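**Ticket 712: Toddler will not stay in bed**

Opened by: Capucine Tanguy
Assigned to: Capucine Tanguy (the other parent is on nights until August)
Priority: was Low, then High, now whatever comes after High
Status: Reopened, 2 times

I used to do support for a living, and the only way I know how to cope with a problem is to open a ticket on it. My sister Burgi Tanner reads these and leaves comments, so there's one watcher on the thread.

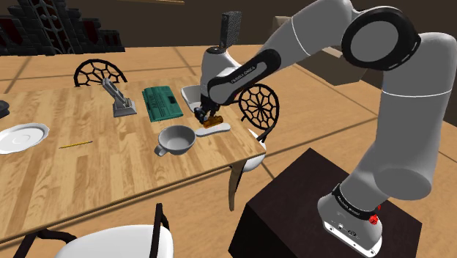 *4 min read*

**Summary**

Tóth is two and a half. Until we moved to Urkbridge he slept in a crib and went down at seven like a small, reasonable lodger. We took the side off the crib the week we moved in, which I'm told is the one week you should never do it. Since then he gets up. He doesn't cry or call out. He opens the door, walks down the hall and stands next to the couch until one of us notices him breathing.

**Expected behavior**

Child is placed in bed. Child remains in bed.

**Observed behavior**

Child is placed in bed. Child appears in kitchen and asks for "the other cheese."

**Steps to reproduce**

1. Bath, pajamas, teeth.
2. Two books. Both are about Flidix, a badger who drives a bus and has no clear route.
3. Lights off, door open a hand's width.
4. Sit down. Sitting down seems to be the trigger. I've tried it with the TV off and with the TV on, and it makes no difference, but if I stay standing up and fold laundry he sleeps.

**Log**

**7:10 pm.** Down without a fight. Suspicious.

**7:32 pm.** Up. Says his sock is "too loud." Removed sock. Returned to bed.

**7:41 pm.** Up. Wants sock.

**8:05 pm.** Up. Wanted to tell me that Grandma has a garage. Confirmed that she does. Returned to bed.

**8:50 pm.** No contact. Went to check and found him asleep on the hall rug with his pillow, so he'd packed. Moved him back. Closed ticket.

**3:15 am.** Ticket reopened by customer, in person, about four inches from my face.

**Things tried**

*Sticker chart.* Worked for two nights. On the third he peeled off the stickers he'd already earned and put them on the cat, and as far as I can tell he considers the matter settled.

*Night light.* We bought the Jotunen one, shaped like a moon, that turns green when it's OK to get up. He learned the rule very fast. He then learned where the button is. I came in at 5 am to a green room and a child fully within his rights.

*The silent return.* You walk them back with no talking and no eye contact, as many times as it takes. My husband did this on his night off and said it was like escorting a tiny drunk senator back to his hotel. He cracked when Tóth patted his hand and said "good job, Daddy." There was talking after that.

*Baby gate.* Burgi's suggestion. He can't open it, but he can stand behind it and narrate. I got through one evening of "Mama is eating a chip" and took it down.
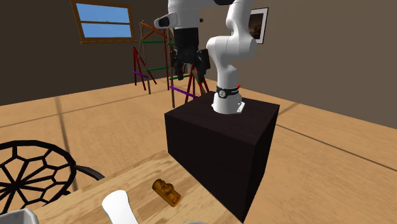
*Dropping the nap.* I was against this one on personal grounds, that nap being the only time I drink anything while it's hot. We tried it anyway for four days. He fell asleep at dinner with a fork in his hand on the first, bit his cousin on the second, and on the other two he was up past nine, shouting. Rolled back. The nap now ends at two sharp and that has helped more than I wanted it to.

*Later bedtime.* Moved it from seven to 7:40. He's only up once most nights now, and it's usually for a stated reason – water, a noise, a follow-up on the garage.

**Comments**

**Burgi:** You got up every night until kindergarten. You told Mom there was a man in the radiator. She moved your bed instead of arguing with you.

**Capucine:** This is not on the approved list of fixes.

**Burgi:** Where's his bed?

**Capucine:** Under the window. Across from the closet.

**Burgi:** And the closet door?

**Capucine:** Doesn't close all the way. The whole house is like that. Why.

**Burgi:** Ask him about the closet.

**Update**

I asked him about the closet. He said, "It's a little bit open," in the tone of someone who has been saying so for weeks. It's possible he has been. I looked back through my notes and there's an entry from our first week in the house that reads "up again, something about door," which I had filed under stalling.

Moved the bed to the other wall and put a hook on the closet. He inspected the hook and asked for a second hook. There are now two hooks.

**Current status**

Up once last night, 7:55 pm, to report that both hooks were working. Leaving this open through the weekend before I touch anything else. Please don't anyone mention radiators.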